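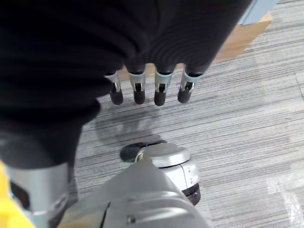

## Visit notes, Skerkier open day (2026-10-12)

Session 2, soft goods. Demo by Sevim Duman, questions taken by Innes Matheson.

- Task: handling black fabric with a multi-fingered hand. Done over carpet tile, no bench.
- Fingers are metal, black rubbery tips. Tips do the gripping, so look at them first when you write up.
- Cloth hides the hand!! From the wrist you get fingertips and a shadow on the floor, not much else. Come back to this in the vision lectures.
- Heavy knit-like stuff folds where it wants. Rigid-part planning (week 2) doesnt carry over.
- Sevim: 131 trials logged since April, 20 of them thrown out for bad labels. Ask her for the sheet.

**Kaj's question:** why not a suction cup? Innes – leaks through the weave, fine on film or card.

**Terms to know:** drape, occlusion, compliance, pinch vs. tuck grasp.

### For next time

1. Half a page on occlusion. How would *you* find the edge of the cloth?
2. Read the Niltix handout, skip the appendix.
3. Visitor badges back to İlker Oral, seperate envelope for the Gondex group.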